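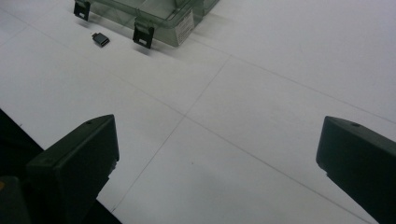

Walside repair room gets a lost-and-found box for the little stuff

If you've been to the Walside repair room on a Tuesday night, you know the big white table. You also know what happens to it by closing time: screws, caps, somebody's earbud, a key that fits no lock in the building. Well, starting this week the small things have their own place to go, a pale green see-through plastic box with black clips on the front, and I am more excited about it than a grown woman should be!

The idea came from Zhiqiang Shao, who fixes radios at the far end (bring him your dead ones, he loves them). He lost a memory card in June with around 2000 family pictures on it, and it showed up weeks later inside a bag of rubber feet. "I had looked in that bag," he told me. "I had looked in it twice." After that he started asking for a box with a lid, and the folks at Bistura, the hardware store on Tang Street, gave us 50 dollars toward boxes and labels.

So how does it work? Anything smaller than your palm that gets left on the table goes in the box when we lock up. I'm thinking mostly of computer bits, the kind of thing like the small dark gray one lying by the clips up there, which looks to me like a USB adapter or maybe a flash drive. If it's yours, come say so. We won't plug anything in to find out who it belongs to, so please put your name on your drives, even if it's only initials on a scrap of tape.

Things stay in the box for 27 days. Then the parts go into the shared drawers, and anything that might have files on it goes to the front desk in an envelope. Keys go to the desk the same night. Batteries don't go in the box at all, please hand those to whoever is running the room.

A couple of people asked if we could do the same for tools. Not yet! Tools are still going back on the wall, and I still have somebody's nice tweezers, by the way, with a blue dot on the handle.

The next repair night is 10/12/21, doors at six. Sestevix is sending over a box of 1000 mixed screws for anybody to pick through, and there'll be coffee in the hall. If you lost something over the summer, come a little early and have a look before the table fills up.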